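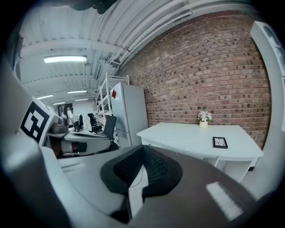
Ticket: Aufnahmen vom rechten Greifer kommen unvollständig an
Status: in Arbeit
Erstellt von: Uliana Levchenko
Zuständig: Wendell Schumacher (Lendeck Support)
Datum: Dienstag, 3. Dezember 2024

Hallo Wendell,

ich mach das jetzt doch mal als richtiges Ticket auf, im Chat geht es sonst unter. Wir sammeln gerade Beispiele für die Aufgabe "Schreibtisch aufräumen" (Projekt Vonholm), also Vase umstellen, Bilderrahmen hinlegen, Schublade auf, Schublade zu. Ziel sind 400 brauchbare Durchgänge, und eigentlich lief das richtig gut! Seit gestern Nachmittag wirft mir Bako beim Hochladen aber ständig Durchgänge raus, immer mit derselben Meldung:

pose track right: gap too long, episode rejected

Links ist alles sauber. Rechts reißt die Spur mitten im Durchgang ab, kommt wieder, reißt wieder ab. Ich hatte erst mich selbst im Verdacht, weil ich bei den Schubladen gern mal hektisch werde, aber es passiert auch, wenn ich mich wie in Zeitlupe bewege.

Was ich schon probiert habe:

Beide Greifer aus- und wieder eingeschaltet - keine Änderung.
Marker mit einem trockenen Tuch abgewischt, auch nichts.
Kalibrierung in Jasix neu gemacht, läuft grün durch, der Fehler kommt trotzdem.
Die Griffe zwischen links und rechts getauscht. Der Fehler bleibt rechts! Fand ich spannend, damit ist es für mich nicht der Greifer selbst. 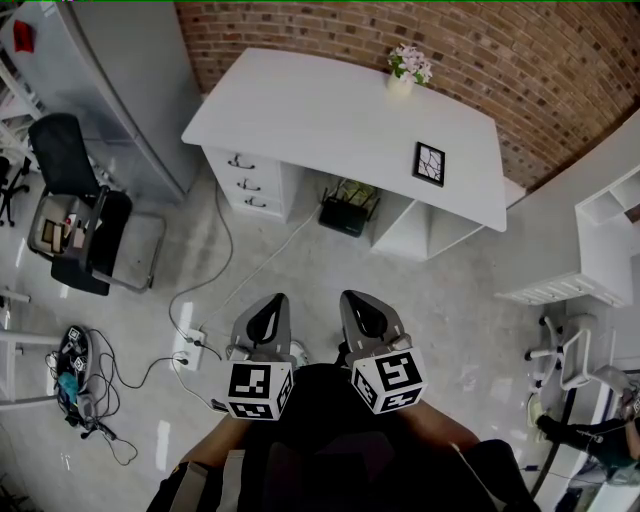 Beim Netzwerk bin ich mir nicht so sicher, wie ich es gern wäre. Der Router steht bei uns unterm Schreibtisch auf dem Boden, und die Steckdosenleiste liegt links davor, mit einem ziemlichen Kabelknäuel daneben. Wenn ich die unterste Schublade aufmache, knie ich mit dem rechten Arm fast davor. Kann das reichen, um die Verbindung zu stören? Oder liegt es eher daran, dass ich die Marker am rechten Griff beim Runtergehen mit dem Handgelenk verdecke? Beim Rahmen vorne rechts auf der Platte kommt der Abriss nämlich viel seltener, bei den Schubladen fast immer.

Logs von heute früh hängen dran, einmal mit und einmal ohne Schubladen.

Viele Grüße
Uliana

Antwort von Wendell Schumacher

Hi Uliana, danke, der Tausch war eine gute Idee. In den Logs sehe ich keine Paketverluste, das Netz würde ich erst mal in Ruhe lassen. Die Lücken sehen nach verdeckten Markern aus. Mach bitte 20 Durchgänge nur mit den Schubladen und dreh den rechten Griff dabei etwas nach außen. Und lass die abgelehnten Dateien bitte liegen, nicht löschen.

Nachtrag von Uliana Levchenko

So, erledigt! Mit gedrehtem Griff sind nur noch 2 abgelehnt worden, beide bei der untersten Schublade. Fühlt sich komisch an im Handgelenk, geht aber. Den Router würde ich trotzdem gern woanders hinstellen, ich stoße sonst irgendwann mit dem Knie dagegen. Darf ich das mitten in der Serie, oder muss ich danach neu kalibrieren? Ich warte mit den nächsten Aufnahmen, bis du dich meldest.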